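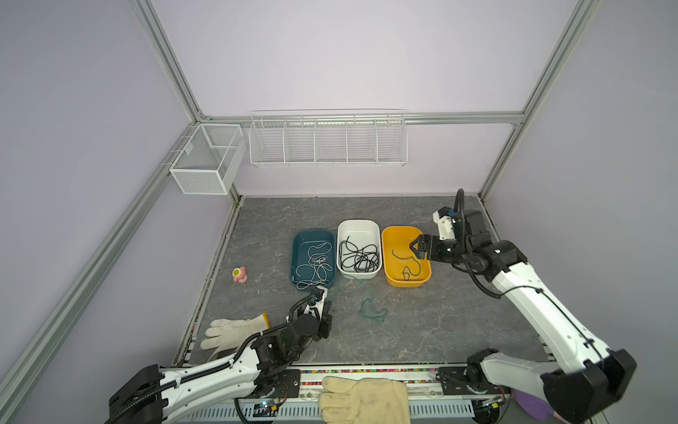
Scalable Posterior Sampling for Hierarchical Models
Interim progress report to the Seneviratne Fund, second reporting period

1. Summary

The project remains on schedule against the revised work plan. During this period the team completed the sequential Monte Carlo component of the Drikik library, began comparison runs against variational baselines, and resolved the memory problem noted in the previous report. One deliverable, the user guide, has been moved to the next period with the agreement of the program office.

2. Work completed

The particle sampler now supports models with nested group structure and missing observations. Tempering schedules are chosen adaptively from the effective sample size, and the user may set the threshold. Earlier versions required a hand-tuned schedule for each model, which limited use outside the core team.

The test collection, Andix, now holds 70 models with reference posteriors. Of these, 61 are recovered within the agreed tolerance on posterior means and standard deviations. The remaining 9 fall into two groups: models with strongly separated modes, and models in which a scale parameter approaches zero. Reparameterization is being tried for the second group. The first group will require changes to the move step and is treated in Section 4.
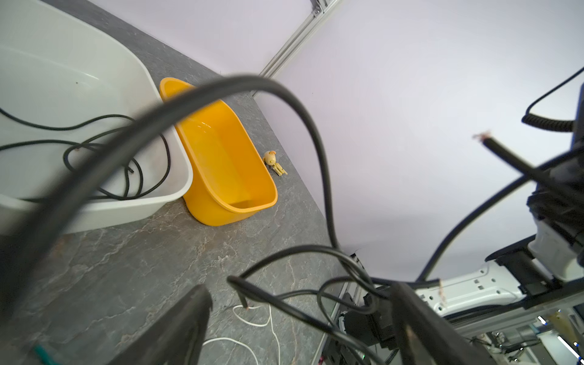
Cable in a white tub, with a yellow basin alongside.

3. Computing resources

All comparison runs were carried out on the Zoltix cluster under the existing allocation. Each model was run with 300 independent seeds so that the variance of the evidence estimates could be reported directly. Storage of full particle histories proved unnecessary and has been discontinued; weights and ancestor indices are retained for every run. 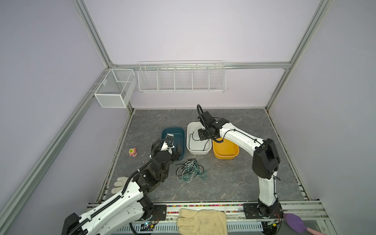 Spending on computing is below the forecast for the period. The project requests permission to carry the unspent portion forward, to be applied to the multimodal runs described below. No change to the total award is requested.

4. Issues and plans

Particle degeneracy in multimodal models is the main technical risk. The team will test longer move sequences and a mixture proposal fitted to the current particle set. Should neither prove adequate by May, the scope of the final benchmark will be narrowed to exclude these models, and the limitation will be stated in the library documentation.

The user guide will be submitted with the next report, together with a draft manuscript on adaptive tempering.

Contact: Drikik Project Office | © Drikik Project. All rights reserved. | Back to top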